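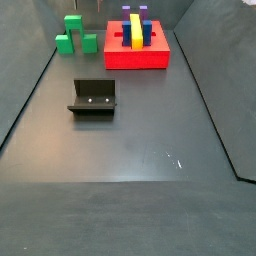 Ticket 528, opened Aug 19, 2025. Product: Skavton desktop label printer. Status: solved, and I'm so pleased about it that I'm writing the whole thing up properly. The complaint came from the packing desk at our Trullton shop, where the printer had started drifting. Labels came out fine for the first few, then the text crept down a little on each one until the bottom line of the address landed on the next label. We sell toy blocks, and the labels for the green pieces (the stepped arch with shoulders, bright green, like the one standing toward the back left) carry the longest product name in the catalog, so those were the first ones to go wrong. Shorter labels hid the problem for quite a while!

What I tried first

Power off, wait, power on. No change. Reloaded the roll and made sure the guides were snug. No change. Ran the built-in calibration from the front button, which fed a few blanks and stopped exactly where it should. That got my hopes up, and then the very next batch drifted again.

Swapped the roll for a fresh one from the same box. Same drift. Swapped it for an older roll from the back room and got a perfect run. I did a little dance at that point, because I was sure we had a bad box of labels. Nope. I put the new roll back in and printed from the laptop in the office, and that came out perfect too.

So: new roll plus packing desk computer drifts, new roll plus laptop is fine, old roll is fine on either one. I love a puzzle like this.

Comparing settings

Opened the printer preferences on both computers side by side. Same paper width, same darkness, same speed. The label height looked the same as well, until I clicked into the custom size box. The laptop had the height at 68 mm and a gap of 2 mm. The packing desk had the same height and a gap of zero, with the media type set to "continuous."

With continuous selected, the printer stops looking for the gap and just feeds by the number it's given. Our old rolls are continuous stock that we cut by hand, so they never cared. The new rolls are die-cut with gaps. Every label was coming up short by the width of the gap, and it added up down the roll. It matches the creep we were seeing perfectly!

The fix

1. Open printer preferences and go to the stock page.
2. Change media type from continuous to "labels with gaps."
3. Set the gap to 2 mm and save.
4. Close the Juvden shipping program completely and open it again. It holds on to the old settings until you do.
5. Run the front button calibration once more.

Step 4 cost me a good chunk of the afternoon. I had the right settings and still got drift, and only found out by printing a test page straight from the preferences window, where it came out beautifully.

Test run

Printed 100 labels in one go with the longest product name. First and last label laid on top of each other against the window: the text lines up all the way down. Gorgeous.

Still open

The Alhassan scanner on the same desk sometimes reads a drifted barcode as a different item, so anything labeled before the fix needs a second scan before it ships. I'm also going to save the new settings as a named preset on both computers in September, when the desk gets its update. If you're on a mix of continuous and die-cut rolls, make two presets and name them after the stock. Reply on this ticket if the drift comes back and tell me which roll is loaded.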